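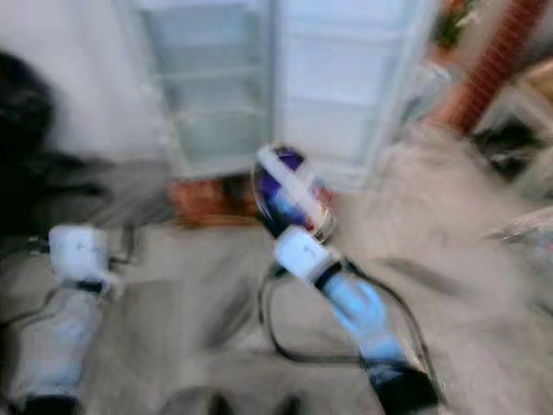
Zeramgate two-arm unit, check after uncommanded stop
Inspected 2019-07-22

Fault: base kept turning for about 3 seconds after the stop command, then halted. Right gripper stayed closed. Second report of this since June.

1. Stop button on base. PASS
Pressed 5 times with the unit standing still. Drive power dropped each time.

2. Stop by remote. FAIL
Delay came back on one press out of 7. Log shows the command received at once, so the lag is on the drive side. Do not clear the fault code until the log is copied.

3. Arm cables. FAIL
Loop hangs loose below the right forearm. Could catch on a door handle or chair leg when the base turns. Clip it closer to the arm and repeat the full reach test.

4. Grip on loss of power. PASS
Fingers hold. Check the release lever by hand.

5. Floor and people. FAIL
Cards and books on the floor in the play area, child seated behind the chair. Clear the floor and keep 900 mm free on all sides before the arms are enabled. Adult at the stop button whenever a child is in the room.
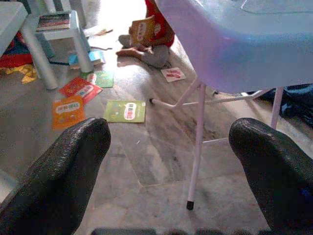
Szabo asked whether the clearance could be dropped once the drive board is replaced, and would also like item 2 repeated with the battery low, as both reports came late in the day.

Reply: clearance stays as written. Low battery test added to item 2.

Result: NOT released. Arms locked out, base to be pushed by hand only.

Recent checklists
Parico charging dock, monthly
Skivora gripper pads, wear check
Remote stop, range test

Contact the safety desk | Back to top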